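Wivar Home Pages
Kitchen Tips: Mugs, Plates and Baskets on a Small Counter

Most of the letters we get are from people with one short stretch of counter and too many things standing on it. The tips below are for mug trees, dish racks and the odds and ends that end up near them. None of them costs much.

Put the mug tree at the back against the wall if you use it once a day, and at the front if you use it all day long. Hang mugs by the handle. A heavy mug on one side wants another mug across from it or close to it, so the post doesn't lean. Two mugs on a small tree is plenty if they are wide ones. 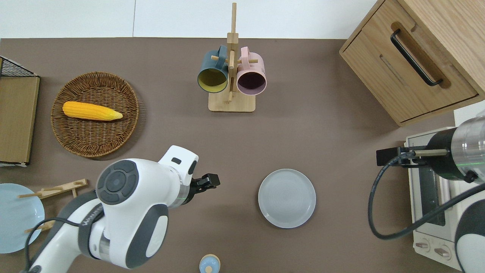
How do you keep a wooden mug tree from getting sticky?

Wipe the pegs and post with a cloth wrung out in warm water and a drop of dish soap, then dry right away with a towel. Once or twice a year rub in a little mineral oil and let it stand overnight. Don't soak the base.

Mugs should be dry before they go on the pegs. Water runs down into the joint where the peg meets the post and the peg works loose. If one is loose already, pull it out, scrape off the old glue, put in a dab of fresh wood glue and leave it a full day.

Baskets. A shallow wicker basket is good for corn, onions, or anything else that likes air. Shake it out over the sink when you empty it. Crumbs and corn silk get down into the weave, and an old toothbrush gets them out. Salt water on the brush helps with dark spots. Dry it in the shade, as strong sun makes wicker brittle.

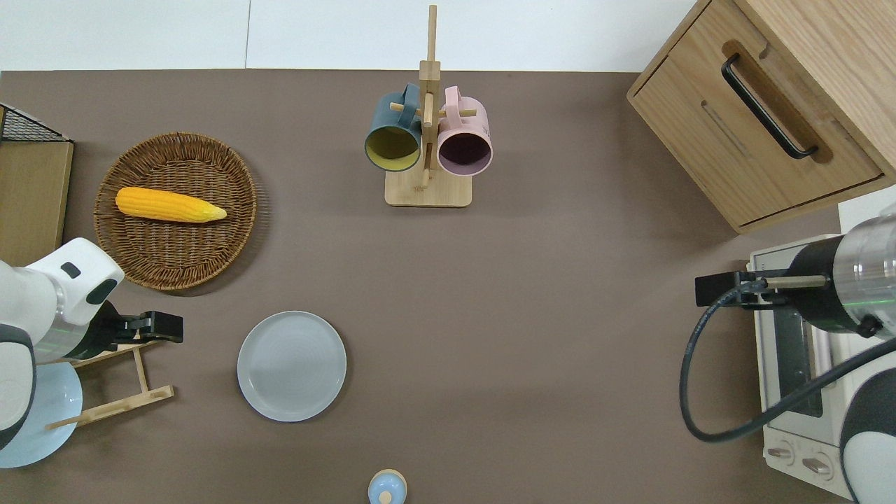
Real corn is best eaten the day you buy it. If it has to wait, leave the husk on and keep it in the refrigerator. A basket on the counter is fine for an hour or two before supper.

Dish racks. Stand plates on edge, one to a slot, largest at one end. A wooden rack needs to be turned over every few days so the feet dry out. Gray or black marks on the slats come off with fine sandpaper, 200 grit, used along the grain. Rinse, dry, and oil as for the mug tree. Our Gronton reader with the very hard water wipes hers down with white vinegar first, and that works on the chalky white lines.

When you put plates away, hold them by the far rim and the near rim and lower them in. Dropping them in by one edge is how the glaze gets chipped.
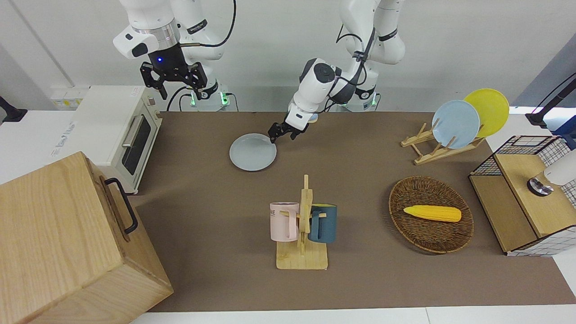

Wivar Home Pages, page 163

Toaster ovens. Leave a few inches clear at the back and sides, more if your manual asks for it. Keep baskets, towels and wooden racks well away from the door. Empty the crumb tray every week and unplug the oven before you do it. For a baked-on glass door, spread on a paste of baking soda and water, wait half an hour, and wipe with a damp sponge.

Keep one plate out flat on the counter while you cook. It takes the spoon, the corn butter and the knife, and there is one thing to wash at the end.
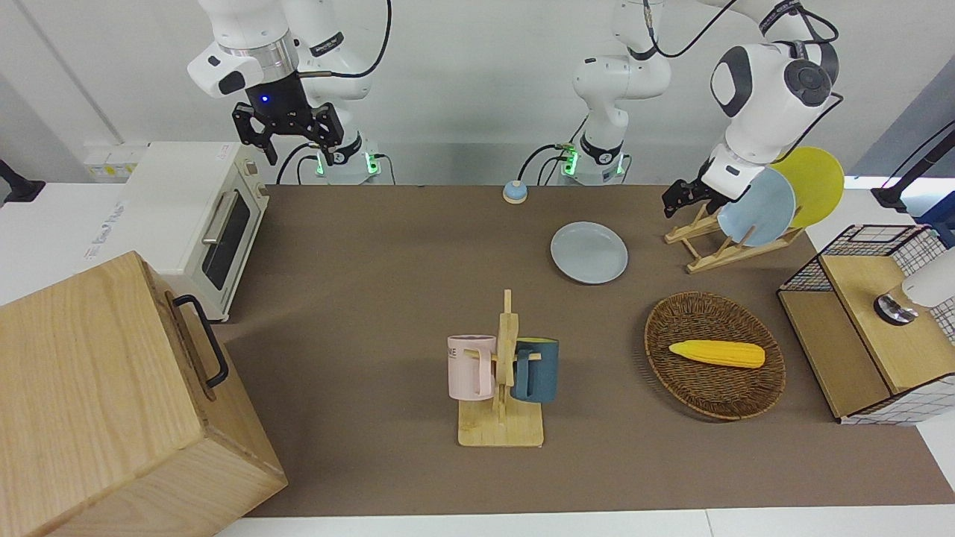 Plates in the rack, one left out on the mat.

Table mats. Lift the mat once a week and wipe under it. For more on wooden racks see page 109. The section on shelf liners has been moved to September.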